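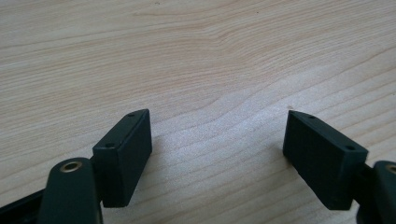
Wood tabletops: the daily wipe and the dreaded white ring

Light wood shows everything. Crumbs no, crumbs are easy. I mean tea, beet juice, the bottom of a wet pan. One dark speck and your eye goes straight to it every time you walk past.

Daily: cloth wrung out hard, wipe WITH the grain, then a dry towel right after. Don't let it air dry. Two minutes tops.

Where the grain swirls and curves just follow it best you can. Nobody's grading.

Find the dull spots by getting low and looking across the table toward a window or lamp. Greasy patches show up in the glare. From straight overhead you miss half of them.

Sticky spot: one drop dish soap in a bowl of warm water. Wipe, rinse the cloth, wipe again, dry. Soap left behind goes gummy and then you're worse off than when you started.

White ring from a hot mug: usually moisture in the finish. Try a hair dryer on low, keep it moving, a hand's width off the surface. Give it a few minutes. Then a dab of oil on a rag if your table is an oiled one. If it's lacquered skip the oil.

Black ring: different animal. Water got down into the wood. Light sanding and refinish, or put a bowl on it. I have a bowl on mine.

Little dark specks: fingernail first. If it lifts it was food. If not, damp cloth held on it for a minute. Plastic scraper after that, never a knife. I took a knife to the old table in January and there is still a scratch as long as my thumb.

No vinegar on oiled wood. No scrub powder on anything wood. Ever.

The green side of a sponge is also a no. Soft side only, and test underneath the table first if your not sure what finish you've got.

Oiling: I do mine every 56 days, which sounds fussy but it's eight weeks and I put it on the calendar. Thin coat, wait 16 minutes, buff off everything that didn't soak in. If it feels tacky next morning you used too much. Spread the oily rags flat outside to dry before you throw them away, never wadded up in the trash, they can heat up by themselves and catch fire.

The sponge, and where it lives

Sponge flat on the counter or the table = wet wood underneath and a smell by evening. It needs air on all sides. Wire basket, wire rack, whatever you have, so long as it drains and the sponge isn't lying in its own puddle.

Lean it up on edge. Makes a bigger difference than any special sponge I ever bought.

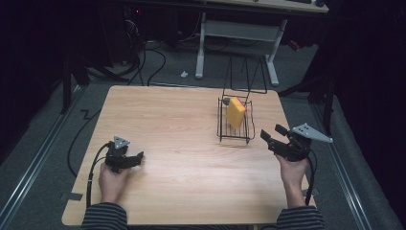
Tips gathered by Arturo Ferraro | Kitchen & Table | Brellton Home Pages

Small wire racks like the black one with the tall handle are good for this, you can pick the whole thing up and carry it to the sink when it needs a wash. And they do need a wash, people forget. Wires collect a gray film down where they cross.

To clean a wire rack: hot soapy water in the sink, rack in, leave it while you do the dishes. Old toothbrush on the joints. If there's hard water crust, half vinegar half water for a bit, then rinse really well. Shake it out, stand it on a towel till dry.

Coated wire, check the feet. Thats where the coating wears through first and then you get rust dots on the table. Touch up with a bit of enamel paint or just stick felt or rubber dots under the corners.

Speaking of, anything wire standing on bare wood wants something under it if it's going to drip. Saucer, folded dishcloth, tray. Lift it and dry below once a day. The pale square you find after a year is not fun to get out.

Don't crowd it. One sponge, maybe one small thing next to it. Pile in a brush, a scourer and a rag and nothing dries.

Squeeze the sponge before it goes back. Sounds obvious. Watch your family for one evening.

Swap the sponge when it smells even after a rinse, or when it starts coming apart. Old ones get a corner snipped off in our house and go down to floor duty. Snipped corner = not for plates.

Folding handles: move them back and forth now and then, crud gets in the hinge. Drop of mineral oil if it squeaks.

From readers

Gorazd Vlachou keeps a dry towel over the chair back so there's no excuse not to dry the table. Stealing that.

Pascual Riquelme swears by a walnut rubbed over light scratches. Works okay on darker wood, on a pale table go easy, it can leave a brown streak. Try it on the underside.

Ulises Farías asks about carpet under the table. Drips again! Blot, don't rub, white cloth so no dye comes off on it. Cold water first. Crumbs get vacuumed before anything wet goes near them.

More next time on cutting boards and that smell of onion.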